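Talk notes: Looking after the cloths and the worktop
Bandance repair and care evening, Sunday, 2 slots before the tea break

Opening
Say hello, check the back row can hear me. Ask who's got a drawer full of cloths at home and watch the hands go up (mine's so full it won't shut!). Mention the Kunden handout is by the door, and that I'll be rambling about cloths first and wood second.

Cloths
I'm a big fan of the pale green ones with the brighter hem. Start with how to pick one up: take it by a corner and let the rest hang, then you can see straight away which way the hem runs and where it's folded back on itself. Grab it in the middle and you get a lump. I did it the lumpy way for years.

Don't use softener on microfibre - it clogs the fibres and the cloth just pushes water about. Cool wash, no towels in with it, hang it up by the hem.
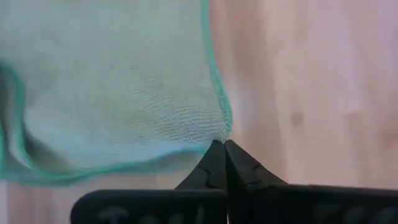
Wood
Pause here, sip of water. Then the worktop, which is the bit people always email me about.

Block tops are made of lots of short strips, so you'll never get one even colour, and please don't try. Somebody brought a sample to the Drenusero day and wanted the knots sanded out. No! The knots are the best bit. Pass round the offcut from Bạch if I've remembered to pack it.

Wipe along the grain, damp cloth, then a dry one straight after. Go slowly over the end joints, crumbs love a joint. Oil goes on thin. I bought a 1000 ml tin and I've still got over half of it, so don't let anyone sell you the big one.
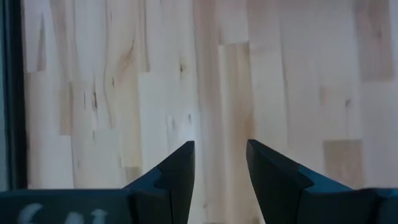
Pale block wood with small dark knots and a few pinker and browner strips.

If there's time
Do the folding demo: corner to corner, smooth it flat, fold again. Get two people up from the front if they're willing - it's more fun with a bit of heckling.

Questions till the tea's ready. Someone will ask about lemon juice. Cloths are in the blue bag, 29 of them, one each and the spares come home with me.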